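January, bench notes, started 9.30

Cables

Went through the loose cables before doing anything else. Reda wants the drawer under the window back for the Plondel parts, so whatever has no label by the end of the month goes to the stores shelf. Black ones are the worst for this, they all look alike once they are off the reel. Tested with the buzzer, taped a number near the plug end, wrote the number in the green book. Numbering carries on from 311.

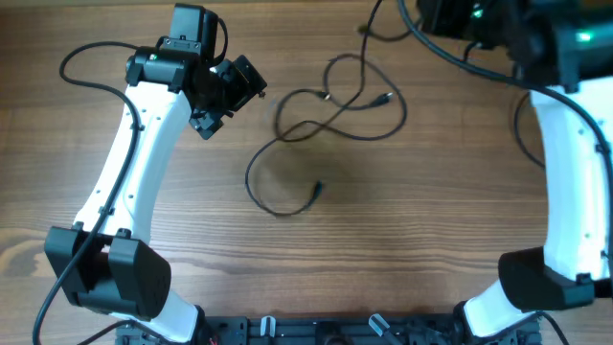 Table top

Grain runs left to right, so sand that way only. Souad went across it on the last table and we could see the scratches through two coats of oil. Leave the knotty swirl in the corner alone, it is sound and filling it would show more. I would like to keep the colour as it is, a mid brown, so clear oil and no stain. Yasmine has the Bretirov tin in her cupboard.

Coat one: thin, cloth, wipe off after 16 minutes.
Coat two: next morning, same again.
Nothing heavy on it for 3 days after that.

To get

Cable ties, the short ones, bag of 30. White label tape. Fine sandpaper, we are down to the used bits in the tin. Siyabonga is going past the Zonau counter at lunch and will ask about felt pads too.

Still to find out: whether Jarmila needs the long lead back before the oiling. Left a note on her desk.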